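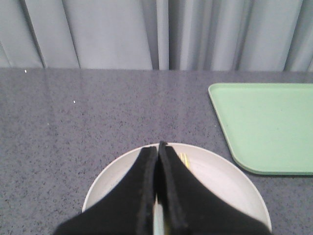
I spent most of Sunday on the kitchen counter, which had become the place where mail, keys and chargers went to stay. By 4 in the afternoon it was clear, or close to it.

The counter is dark gray with black and lighter flecks, and it hides crumbs very well. Anything white still shows up right away. I used to wipe it with whatever sponge was nearest and got streaks every time. Now I use a cloth with warm water and a drop of dish soap, then a dry towel. The stuff from Wiltby that everyone at work likes left a film on mine, so the rest of that bottle went under the sink.

The mint green tray stays out. I bought it at Frade for 8 dollars to keep the small things in one spot, and it worked until the small things included a tape measure and two dead batteries. New rule - the tray gets emptied before bed.

I also kept one round white plate from the old set. The others are boxed up for Zlatko Atanasov, who moved into his apartment in July and has been eating off paper.

The curtain behind the counter is a pale gray-blue. I had thought about blinds, but the quote from Skuditz came to 182 dollars and I like the color I have. It needs a wash, probably next weekend. I still have to find out if it can go in the dryer - the tag is long gone.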